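Gray nightstand, middle drawer does not stay closed

Home > Forum > Bedroom and Storage > Repairs

minoru_s
Posted Apr 24, 2026

Hello all. I have a gray wooden nightstand, three drawers and one open shelf above them. The middle drawer slides out a little by itself. I push it in, and in the morning it is out again by the width of a finger. The top one and the bottom one stay where they should.

I bought it used from a man who said it was from 1990, but he was also not sure. There is no name on the back. The knobs are small round metal ones and I like them, so I do not want to change the fronts. What should I check first?

Minoru Sekiguchi

utden_lane
Is the floor level? Put a marble on the top and see where it goes. My Higuchi cabinet did the same thing for years and it only needed a piece of cardboard under the two front feet.

minoru_s
The floor is terrazzo and I think it is good, but I will try the marble. The top has a raised lip so at least I will not lose it.

PanKyr
I do not agree with the cardboard. If the cabinet leaned forward, all three drawers would come out, and he says only one does. Take the middle drawer out completely and look at the runners. On old wooden ones there is often a small stop that is worn or gone. Rub the runners with sandpaper, 100 grit, only a few strokes, and do not put wax. Wax makes it worse in your case.

utden_lane
Not always all three. A heavy drawer stays, a light drawer moves. What do you keep in the middle one?

minoru_s
Socks. And in the bottom one I have books, so maybe you both have a point. The top drawer is the one for chargers and it is quite full.

bultus_fan
Why not sell it and buy the Hundano one with metal slides? You push it and it closes. I paid 50 for mine in the June sale and I never think about it.

PanKyr
Because it is real wood and his problem costs nothing to repair. I have seen the Hundano. The bottom of the drawer bends when you put in two sweaters.

bultus_fan
Mine does not bend. But okay, I have only T-shirts in it.

PanKyr
Minoru, one more thing. Measure the drawer at the front and at the back. If the back is narrower, it has been repaired before, and somebody glued it not square. Then it is easier to add a small felt pad on each side, at the back, where you do not see it. Felt gives a little friction and the drawer stays.

Panagiotis Kyriakidis

knobsandhinges
I am for the felt too. Also, please, clear the top before you start pulling things. A can and a bottle lying on their sides will roll when you shake the cabinet, and a bowl will not survive that floor.

minoru_s
Thank you, I will put them in the kitchen first. The chips on the front edge of the top were there when I bought it, and I would like to ask about paint later.
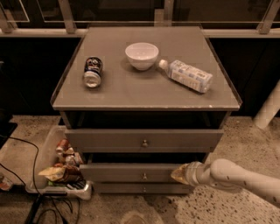

Reply 12: paint for the chips

knobsandhinges
For chips this small I would not paint the whole top. Take a knob to the paint store, no, sorry, take a drawer, and let them match the gray. Put it on with a thin brush, let it dry for a day, then a second coat. The pale scuffs may come off with a damp cloth, so try this before you buy anything.

minoru_s
Good, I will take the middle drawer, it has to come out anyway.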